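FOR IMMEDIATE RELEASE

Pledetti and Parnumon Residences Open Shared Kitchenware Library to All Tenants

Lending service moves from a single building to the full Parnumon community, with a new return desk and extended evening hours

Pledetti, a supplier of kitchen and serving ware to rental housing, and Parnumon Residences announced today that their shared kitchenware library will open to every household in the Parnumon community beginning in February. The library lends serving dishes, baking pans, stockpots, cake stands and other kitchen items that tenants need a few times a year and often have no room to store.

The service was first offered to tenants of Herix House, the oldest of the Parnumon buildings, where kitchens are small and storage is limited to two upper cabinets and a narrow pantry. Households in that building placed 59 reservations during the opening period. Large roasting pans and covered serving dishes were requested most often, followed by folding cake carriers.

"Tenants told us early on that the items they wanted were ordinary ones," said Gleice Miranda, director of housing services at Pledetti. "They wanted a pan big enough for a holiday meal and a dish they could put on the table when family came over. We built the collection from those requests, and we will keep adding to it the same way."

Under the expanded agreement, the collection will grow to more than 100 items. Pledetti will own and maintain the collection. Parnumon Residences will provide the space, the shelving and the staff hours at the desk. There is no membership fee for tenants with a current lease.
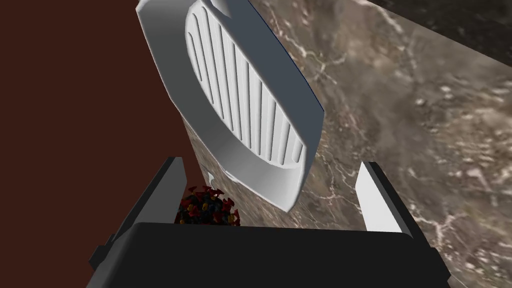 How long may a household keep a borrowed item?

The standard loan is 30 days, and a loan may be renewed once at the desk if no other household has reserved the item.

Reservations may be made in person, by telephone or through the tenant account page. An item will be held at the desk until closing time on the day it is reserved for pickup. Tenants who cannot come to the desk during open hours may name another adult in the household to collect the item for them.

The desk will be located on the ground floor of Fagundes Hall, next to the mail room. It will open each morning at 9:00 a.m. and will remain open until 8:00 p.m., two hours later than the desk at Herix House. The later closing time was added after tenants who work day shifts reported that they were missing the pickup window. The Herix House desk will continue to accept returns, but new loans will be handled at Fagundes Hall.

Care and cleaning

Items are to be returned clean and dry. Each item carries a small tag with its catalog number and washing instructions. Cast iron, carbon steel and unglazed clay must be washed by hand, and the tags on these items are yellow. All other tags are green and indicate that the item may go in a dishwasher.

Every returned item will be washed again by Pledetti before it goes back on the shelf. The company has moved this work from its regional warehouse to a utility kitchen behind the Fagundes Hall desk, a change expected to shorten the time between one loan and the next. Under the earlier arrangement a returned pan could be off the shelf for several days while it traveled to the warehouse and back.

Tenants will not be charged for ordinary wear, including light scratches, faded patterns and small marks on the base of a pan. Items that are broken or not returned will be billed at replacement cost, less 20 percent for each year the item has been in the collection. A tenant who believes a charge was made in error may ask for a review at the desk, and the charge will be held until the review is complete.

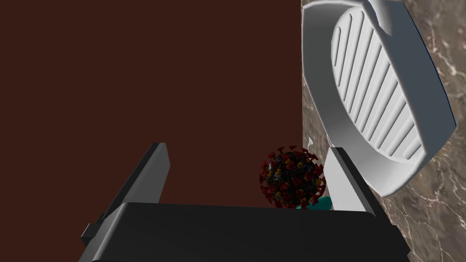

Two-finger gripper, computer-rendered view.

Choosing the collection

Pledetti selects items on the basis of size, weight and ease of repair. Glass bakeware is limited to two shapes so that lids can be exchanged among pieces. Stockpots are chosen with riveted handles, and the company keeps spare lid knobs and handle screws at the desk. Electrical appliances are not part of the collection. Parnumon Residences reviewed the question with its insurer and concluded that small appliances would require a separate inspection program, which the two organizations may consider at a later stage.

"A lending collection has a different life from a set of dishes in a private home," said Ivone Frota, community manager at Parnumon Residences. "A pan may be used by a dozen families in a season. We asked Pledetti for pieces that could stand up to that, and for a catalog written in plain terms so that people know what size they are getting before they walk over."

The new catalog lists the inside measurements of every pan in inches and the capacity of every bowl and pot in quarts. It also notes which pieces fit the compact ovens installed in the Herix House apartments. Several tenants there had borrowed roasting pans that proved too wide for the oven door, and those pans will now be marked for standard ovens only.

Printed copies of the catalog will be available at both desks and in the laundry rooms. A large-print edition may be requested from the management office.

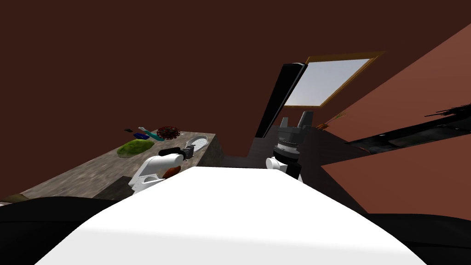 Serving ware will be the largest category in the expanded collection, and it is the one in which tenants asked for the widest choice of shapes. Round platters were well supplied in the opening period, while longer dishes for fish, roasted vegetables and sliced meats were often reserved weeks in advance. Additional pieces of that kind will be in place when the Fagundes Hall desk opens. An oval dish like the white one resting near the right end of the counter takes up little depth on a narrow worktop and leaves space beside it for a cutting board. Oval pieces will be offered in three lengths, with the smallest intended for households of one or two – a group that Parnumon Residences expects to make up a large share of new borrowers.

Donations and special requests

The library will accept donated kitchenware from tenants who are moving out or reducing what they own. Donated pieces must be free of chips and cracks, and nonstick pans with worn coatings cannot be accepted. Pledetti will inspect each piece and add suitable ones to the catalog. Pieces that are sound but do not fit the collection will be placed on a free shelf at Herix House.

Tenants planning a larger gathering in the Parnumon common room may reserve a group set of matching plates, bowls and serving spoons. Group sets should be requested through the management office and are lent for a single event. They must be returned by noon on the following day.

Requests for items not yet in the catalog may be left at the desk. Pledetti will review them every three months and will post its decisions on the tenant notice board – including the reasons for any request it does not fill.

About Pledetti

Pledetti supplies kitchen and serving ware to rental housing, student residences and senior living communities. The company also provides repair, washing and inventory services for shared kitchens.

About Parnumon Residences

Parnumon Residences manages rental apartments, including Herix House, along with the shared facilities at Fagundes Hall.

Media inquiries may be directed to Gleice Miranda at Pledetti or to Ivone Frota at the Parnumon Residences management office.

###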